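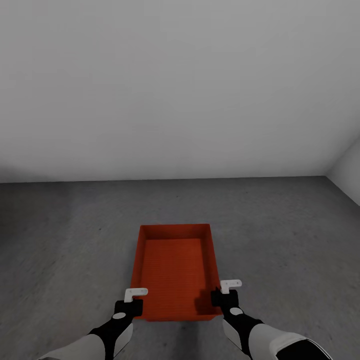
Intro to Robotics - handout for the lab visit
Notes by Hashini Kanagaratnam

Read this before the next session and bring your own notes from the visit. If you missed it, the reading questions at the end still apply to you!

What we went to see

The Dredetti lab opened its doors on Apr 18, 2023, and our section got the morning slot. The plan was one talk and two demos, and we ended up staying well past the end because the questions kept coming (thank you for that, you were great). The talk covered how the group moves between simulation and the real cell. The demos were the simulated two-arm bin task and then the drawer task on the real arms, which we will take up next week.

The bin task

The setup in the simulator is very plain, and I love it for that. Gray floor, gray walls, one orange-red bin open at the top with nothing in it, and an arm on each side. Each arm ends in a black gripper block with a white L-shaped finger. The goal is for both arms to take hold of the bin, lift it level, and put it down again a short distance away.

Lifting an empty bin sounds like the easiest job in the world. Try it with a classmate: each of you may use only two fingers, on opposite sides, and no talking. You will feel the problem right away. If one side goes up a little sooner, the bin tips, the other person squeezes harder, and then both of you are fighting over it.

Terms to know

Bimanual task - a task that needs both arms at once, working on the same object or on two objects that affect each other.

Closed chain - what you get when both arms hold one stiff object. Arm, bin, arm and base form a loop, so one arm can't move freely without pushing on the other.

Episode - one run of the task from the reset to the end. The group had logged 817 episodes of the bin task when we visited, and 381 of those counted as a success.

Reset - putting everything back to a starting state. In simulation this is instant. On the real arms a person has to do it, and you saw how long that takes.

About the look of the floor

Several of you asked why anyone would bother with stains and specks on a simulated floor. Good question! A policy that learns from camera images can latch on to anything it sees. With a perfectly even floor in training, a mark on the real one may throw it off. The Cevar scene files let the group change floor textures, lighting and shadows between episodes - look up "domain randomization" in the course reader, chapter 6 in the Değirmenci notes.

Contact

My favorite part of the talk was the bit on contact. The simulator has to decide, at every small time step, which surfaces touch and how hard they push back. Thin bin walls are tricky. Make the step too long and a finger can pass straight through a panel before the contact is found. Make it very short and the whole thing crawls.

For next time

Work out the success rate from the numbers given under "Episode" and say what else you would want to know before comparing it with another lab's.

Draw the closed chain for the bin task and mark where the internal force acts.

Name a part of the Arnard gripper model that you would simplify, and one you wouldn't.

Half a page is plenty for each. Sketches by hand are fine.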